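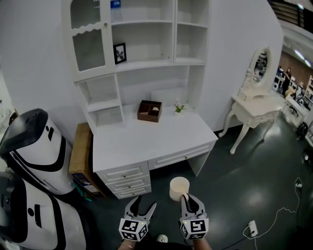

A commenter on the last desk post objected that a hutch wastes the rear third of any work surface, and that whoever buys one ends up typing with the keyboard hanging over the front edge. Fair point. I measured again on Friday.

The Wallberg is 686 mm deep overall. The usable part in front of the hutch is 430 mm, enough for a laptop and a mug, not enough for a laptop, a mug and an open A4 binder. The binder now goes on my knees.

Changes since the last post:

The brown divided organizer moved to the back center. It used to sit at the left, where it blocked the hutch. Pens go in the long compartments, small parts in the others. I have stopped sorting the small parts.

The potted plant stays to the right of the organizer. It gets water when the soil is dry to a finger joint. The white pot has no saucer, so I carry it to the sink.

The mug no longer lives on the desk. The finish on the top is the standard Ustosance white and it takes rings if coffee stands on it overnight. I tried a melamine sponge on one of them and got a dull patch the same size as the ring.

The knobs on the three left-hand drawers had worked loose. The screws supplied were 5 mm too long for the fronts and bottomed out before clamping. I cut them down, added a spring washer to each, and tightened by hand. The wide drawer over the knee space was fine.

Still open: the glass door on the upper left of the hutch drops slightly when it swings. Flenovska lists a replacement hinge, part 41, currently out of stock. I have packed the lower hinge with card for now.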